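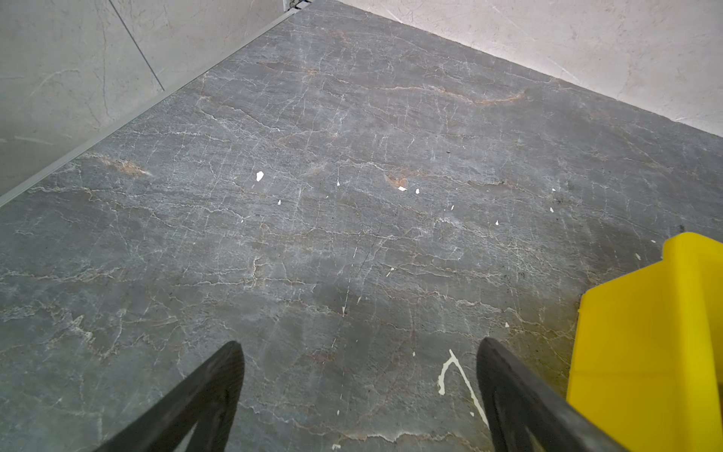
The floor, mid-August. Note the white drip, which I am choosing to see as a vein.

Up at 6 with big plans to get the hall floor clean before the heat came in. By nine I had drunk two coffees and read the back of a bottle of stone cleaner, which wants you to believe it is a legal document. Do not mix. Do not pool. Do not use on limestone, marble or anything you are fond of. I still don't know what our floor is. The man at Bandara said slate when we bought the place, the woman who came about the boiler said marble, and Rajitha Nanayakkara from upstairs came down in her socks, looked at it for a good while and said "expensive."

It is dark gray with white threads all over it, and then these rusty streaks that wander off toward the wall. For the first month I thought the rust was a stain. I scrubbed one orange bit with a toothbrush for most of an evening, with a podcast on, and it came up beautifully, in the sense that it was exactly the same orange and very clean. So that's the stone. Fine. I've grown to like it.

The white specks are a different matter. Those look like paint to me, and I have a fair idea whose. I did the ceiling in the spring with a tin of Zorkov matt and one dust sheet that I moved along with me as I went, very pleased with my own economy. You don't see the specks in the evening. You see them at ten in the morning when the sun gets through the door, and then they are all you see.

Tried a fingernail. Tried a plastic scraper from the Arko shop in Vutirbridge, 2 for the price of one, so now I have a spare to be disappointed by. A few of the little ones popped off nicely and I got quite cocky. The long curvy drip would not budge. I went at it dry, then with warm water, then with warm water and language. Rajitha suggested leaving a damp cloth on it overnight, so there is now a damp cloth in the hall and I have already stepped on it once in bare feet.

Also looked up what it costs to have someone come and do the whole thing properly. Up to 800, plus sealing. I closed the laptop and went and admired the wall, the pale gray marbled one, which has never given me any trouble apart from that joint line, and I'm not starting on that.

Lunch was toast. Did the skirting in the afternoon out of guilt. Must remember to buy a second dust sheet before I do the bedroom, and to ask Rajitha for my good bucket back.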